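Section 4. Setting up a tabletop cell and running it by the rules

I wrote this part of the guide after setting up the Granville cell more times than I'd like to admit, first in Grirnex and then on the real bench. It covers the house rules for tabletop arms: what goes where, what gets checked, and when you stop. If you've skipped straight here from the quick start (I do it too), go back and finish the software install first. Nothing below works without it.

One thing before the steps. We treat the simulated cell and the real one the same way. Same checklist, same sign-off sheet, same speed caps. People grumble at that, and I get it, you can't pinch a finger in a simulator! But sloppy habits travel. If you're used to skipping the stop test on screen, you'll skip it on the bench too, and that's how I once put a gripper straight into a tabletop.

4.1 Before you power anything up

1. Open the cell file and save a copy under your own name. Never work in the master. I mean it.

2. Check that the arm's base is where the cell file says it is. On the bench, use the steel rule in the kit drawer. In Grirnex, open the placement panel and read the numbers off it.

3. Clear the table. Mugs, pens, hex keys, the lot. Only the arm, its base and the parts for the job get to stay.

4. Set the joint speed cap to the training value. The default in a fresh Forkeck controller is a lot faster than you want on day one.

5. Load the keep-out zones. There are 5 in the standard file: one for the tabletop itself, one for the base and three for the space behind the arm. If you see fewer, you've loaded an old file, so go get the new one.

Note: keep-out zones don't come along when you copy a program from one cell to another. I lost a whole afternoon in March to that one.

4.2 Placing the parts

For the first exercise you only need small cubes, one color per task. Set them down with clear space between them, enough that the open fingers can come down around one without brushing its neighbor. I like to keep them well inside the table edge too (a dropped cube will find the one spot under the bench you can't reach).

Put them on the side of the arm where it can reach comfortably with a bend left in the elbow. An arm stretched out nearly straight gets twitchy, and small moves at the hand turn into big moves at the joints.
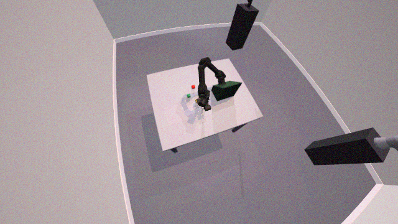
Once the parts are down, write their positions on the setup sheet before you touch the pendant. I used to do it afterward, from memory, and my numbers were always a little off. If you're in Grirnex you can export them, but print the export and clip it to the sheet anyway. The next person may not have your login.

Caution: don't reach in to nudge a part while the arm is enabled. Disable it, move the part, step back, enable it again. Yes, every time, even for one tiny shove.

4.3 The stop test

Do this at the start of every session and again after any change to the program.

1. Start the slow sweep program.

2. While the arm is moving, press the stop button. On screen, use the red key in the toolbar, never the pause key. Pause only holds the program and leaves the arm live.

3. Watch for drift. The arm should halt and stay put.

4. Try to restart without resetting. It should refuse. If it goes, shut the cell down and tag it out.

5. Reset, run the sweep again and initial the sheet.

Caution: a failed stop test ends the session. Don't retry it until it passes. I've heard "it worked the second time" and I don't want to hear it again.

4.4 First approach and pick

1. Jog the gripper to a hover point above the first cube, fingers pointing down and open.

2. Come down in short steps. When you get close, drop to the slowest jog setting and watch the fingers, with one hand near the stop.

3. Save the point, back up to hover, and run the same move from the program at training speed.

4. Close, lift, and hold. Count a slow breath or two before moving sideways.

5. Repeat for the other cubes, then run the full program 6 times without touching anything. All of those have to be clean before you can ask for a higher speed cap.

Note: if one run goes wrong, the count starts over. I know, I know. My own first program took most of a day to get through.

4.5 What goes in the log

Keep it short but do keep it: cell name, program version, speed cap, stop test result, and anything odd. "Anything odd" is the good stuff. A faint click at one joint, a pick that landed slightly crooked, a warning that popped up and went away. The Garrido log had 3,365 entries last time I looked, and the ones I go back to are nearly all from that last box.

When you're finished, park the arm in its rest pose, disable it, and close out the sheet. On the bench, switch off at the wall as well. For changing grippers, go on to Section 5, and bring the small hex set with you.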